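제3장 높이 조절식 작업대의 설치 및 수평 조정

3.1 적용 범위

본 장은 Pirken 높이 조절식 작업대의 조립, 수평 조정, 상판 연결 및 정기 점검 절차를 규정한다. 단독 설치와 두 대 이상의 연결 설치에 모두 적용한다. 벽면 고정형 모델의 설치는 제5장을 따른다.

본 장의 절차는 설치 담당자 두 명이 함께 수행하는 것을 기준으로 작성되었다. 상판을 들어 올리거나 뒤집는 작업은 한 사람이 단독으로 수행하여서는 아니 된다.

3.2 설치 전 확인 사항

설치를 시작하기 전에 다음 사항을 확인한다.

가. 설치 장소의 바닥이 단단하고 평탄한지 확인한다. 카펫이나 완충재 위에는 설치하지 않는다.
나. 벽면과 작업대 뒷면 사이에 100 mm 이상의 간격을 확보한다.
다. 포장 상자에 표시된 품번과 납품서의 품번이 일치하는지 대조한다.
라. 부속품 봉투가 개봉되지 않았는지 확인한다. 봉투가 개봉되어 있거나 수량이 부족한 경우 설치를 중단하고 공급처에 통보한다.
마. 전동식 모델의 경우, 접지된 콘센트가 전원 코드의 길이 이내에 있는지 확인한다. 연장선을 사용하지 않는다.

주의: 상판을 바닥에 직접 내려놓지 않는다. 포장에 포함된 보호 패드를 펼친 후 그 위에 표면이 아래를 향하도록 놓는다.

3.3 프레임 조립

1. 좌우 다리의 방향을 확인한다. 케이블 고정구가 부착된 면이 작업대의 뒤쪽을 향하여야 한다.
2. 가로 보를 좌우 다리의 브래킷에 끼우고 볼트를 손으로 조인다. 이 단계에서는 공구로 완전히 조이지 않는다.
3. 대각선 길이를 양방향으로 측정한다. 두 값이 서로 다르면 가로 보의 위치를 조정한 후 다시 측정한다.
4. 제공된 육각 렌치로 모든 볼트를 대각선 순서에 따라 조인다.
5. 조절발을 끝까지 돌려 넣은 다음, 각각 두 바퀴씩 풀어 조정 여유를 확보한다.

참고: 볼트에는 풀림 방지제가 도포되어 있다. 분해 후 재조립할 때에는 새 볼트를 사용한다. 교체용 볼트의 부품 번호는 544이다.

3.4 상판 장착

1. 두 사람이 상판의 양 끝을 잡고 프레임 위에 올려놓는다.
2. 상판의 앞쪽 모서리가 프레임과 평행이 되도록 맞춘다.
3. 아래쪽에서 고정 나사를 삽입하고, 중앙에서 바깥쪽으로 순서대로 조인다.
4. 상판을 손으로 가볍게 밀어 유격 여부를 확인한다.

경고: 전동 드라이버를 사용하는 경우 토크를 최저 단계로 설정한다. 지정된 길이보다 긴 나사를 사용하면 상판 표면이 관통되어 손상될 수 있으며, 이로 인한 손상은 보증 대상에서 제외된다.

3.5 두 상판의 연결

작업 면적을 넓히기 위하여 두 대의 작업대를 나란히 연결할 수 있다. 연결할 작업대는 동일한 모델이어야 하며, 상판의 두께가 같아야 한다. Raltier 구형 상판과 현행 상판은 모서리 가공이 다르므로 혼용하지 않는다.

1. 각 작업대의 수평을 3.6항에 따라 개별적으로 맞춘다.
2. 두 작업대를 맞대어 놓고 이음매 양 끝의 높이를 비교한다.
3. 연결판을 이음매 아래쪽에 대고 나사를 임시로 조인다.
4. 곧은 자를 이음매와 직각이 되도록 놓고 단차를 확인한다. 단차가 있는 경우 낮은 쪽의 조절발을 풀어 높인다.
5. 단차가 없음을 확인한 후 연결판의 나사를 완전히 조인다.

연결이 올바르게 완료되면 두 상판의 경계는 가늘고 곧은 선으로만 나타난다. 이음매가 한쪽 끝으로 갈수록 벌어지는 경우에는 연결판을 풀고 2단계부터 다시 수행한다.

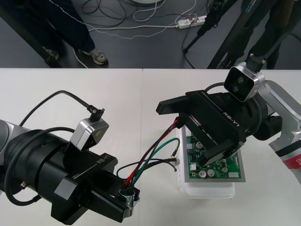

3.6 수평 조정

1. 수준기를 상판 중앙에 가로 방향으로 놓고 좌우 기울기를 확인한다.
2. 낮은 쪽의 조절발을 시계 반대 방향으로 돌려 높인다. 한 번에 반 바퀴를 초과하여 돌리지 않는다.
3. 수준기를 세로 방향으로 돌려 놓고 앞뒤 기울기를 확인한다.
4. 네 모서리를 차례로 눌러 흔들림이 없는지 확인한다.
5. 조절발의 잠금 너트를 조인 후 1단계의 측정을 반복한다.

참고: 연결 설치의 경우 한 작업대의 조절발을 변경하면 인접한 작업대에도 영향을 준다. 조정을 마친 후 이음매의 단차를 반드시 재확인한다.

3.7 하중 및 사용 조건

작업대 한 대의 최대 허용 하중은 상판 전체에 고르게 분포된 상태를 기준으로 70 kg이다. 두 대를 연결하더라도 각 작업대의 허용 하중은 증가하지 않는다. 이음매 위에 무거운 물체를 집중하여 올려놓지 않는다.

높이를 변경하기 전에는 상판 위의 물품이 움직이지 않도록 조치하고, 케이블이 당겨지지 않을 만큼 여유가 있는지 확인한다. 연결된 전동식 작업대는 동기화 케이블을 장착한 상태에서만 높이를 변경한다.

경고: 높이를 변경하는 동안 상판 아래에 손이나 발을 넣지 않는다.

3.8 청소 및 정기 점검

상판 표면은 중성 세제를 희석하여 적신 부드러운 천으로 닦고, 마른 천으로 물기를 제거한다. 이음매에 액체가 고이지 않도록 한다. 아세톤, 시너 및 연마제가 포함된 세정제는 사용하지 않는다.

정기 점검은 매년 6월에 실시하며, 전동식 모델은 승강 횟수가 500회에 도달한 때에도 실시한다. 점검 항목은 다음과 같다.

가. 프레임 볼트 및 연결판 나사의 조임 상태
나. 조절발 잠금 너트의 풀림 여부
다. 이음매의 단차 및 벌어짐
라. 전원 코드 피복의 손상 여부

점검 결과는 부록 B의 점검표에 기록하고, 점검자가 서명하여 보관한다. 이상이 발견된 작업대는 조치가 완료될 때까지 사용을 중지한다.

3.9 문의 및 개정 사항

설치에 관한 문의는 기술지원 담당 Renu Ahuja에게, 부품 주문에 관한 문의는 Kuldeep Kandpal에게 서면으로 접수한다. 접수 시 모델명과 다리 안쪽에 부착된 제조 번호를 함께 기재한다.

본 장은 2024년 1월 20일 자로 개정되었다. 주요 개정 내용은 3.5항의 단차 확인 절차 추가와 3.7항의 동기화 케이블 관련 규정의 신설이다.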